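A Day at the Clilta Belt Shop in Clarkbridge
Posted 1 Jun 2020 by Jabari Shemweta

We have sold Clilta gun belts at our counter for six years and I had never seen one being made. In January I drove out to Clarkbridge to pick up an order and asked if I could stay for the day. They said yes, as long as I kept out of the way of the splitting machine.

The shop is in a long single-story building behind a tire warehouse. There is no sign on the road side. You go past the loading dock, turn left, and the office door is the green one. Parking is on gravel and it was muddy, so wear boots if you go.

The day starts with hides. Clilta buys vegetable-tanned sides and stacks them flat on shelves along the north wall. A cutter pulls each side, lays it out under the lights, and marks anything he doesn't want in a belt: bug bites, brands, stretch marks near the belly. Belts that carry weight are cut from along the back, where the fibers are tightest. The belly goes to key fobs and magazine pouch flaps, and a lot of it gets sold off as scrap by the pound.

From there the straps go through the splitter. I was told to stand behind a yellow line and I did. The machine evens out the thickness so that two layers can be glued together and still fit a normal pants loop. If you have ever fought a belt through the loops on a pair of dress slacks, you know why that matters. Our customers ask for the thickest belt we have, and half of them bring it back.

I asked what goes between the layers. In the Simiyu, their stiffest model, there is a polymer strip running most of the length and stopping short of the holes. The strip keeps the belt from rolling outward when there is a loaded holster on one side. The standard model has no strip and relies on the two layers of leather being glued with the grain running straight. For a small pistol carried inside the waistband I still think the standard is enough. For a full-size gun on the outside of the belt I would pay for the Simiyu.

Gluing takes longer than I expected. The straps are coated, left to tack up, pressed together, and hung overnight, so nothing I saw glued that morning was stitched the same day. The stitching I watched was on straps from the day before. There are two heavy machines, both older than the people running them. The operator let me try a scrap piece and my line wandered so badly that he pinned it up over his bench.

Edges are beveled, sanded, wetted, and burnished on a spinning wooden wheel. It smells a little like burnt toast. Then dye, then a finish, then the holes. They punch the holes last because the strap can change length slightly in the finishing. Spacing is tighter than on a dress belt, which helps if you take the holster off at night and need to snug up the belt without it.

Output surprised me. I had guessed a few dozen belts a week. They ship 200 in a normal week and have gone higher before the holidays. The order board by the office showed 398 open orders on the day I was there, and the wait for a custom size was running long. Stock sizes go out right away.

After lunch I was shown the test rack. A belt is buckled around a form with a weight clipped where a holster would ride, and a motor rocks it back and forth. Each new batch of leather gets one belt pulled for 1000 cycles. They had one cut open afterward to check the glue line, and it was clean all the way through. They also had a competitor's belt on the rack and I won't say whose, but the outer layer had started to lift by the buckle.

I asked the questions our customers ask. Sizing first: do not order your pants size. Measure a belt you already wear, from the fold at the buckle to the hole you use. If you carry inside the waistband, measure with the holster in place. On break-in, they say to wear it for a couple of weeks before deciding it's too stiff, and not to soak it or oil it. A little conditioner once or twice a year is plenty.

The only thing I didn't care for was the buckles. They come in from a supplier, Flenier, and the nickel ones I looked at had some rough spots on the back of the prong. I mentioned it and was told the next lot is supposed to be better. The brass ones were fine. Until I see the new nickel I am ordering brass for the store.

I left with our order in the truck and a seconds belt I bought for myself, a brown one with a scratch by the third hole. Visits are by appointment only, so call the office ahead of time, and plan on getting there before ten if you want to see the cutting. 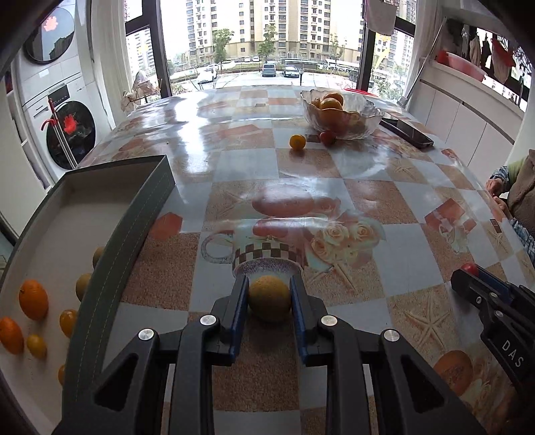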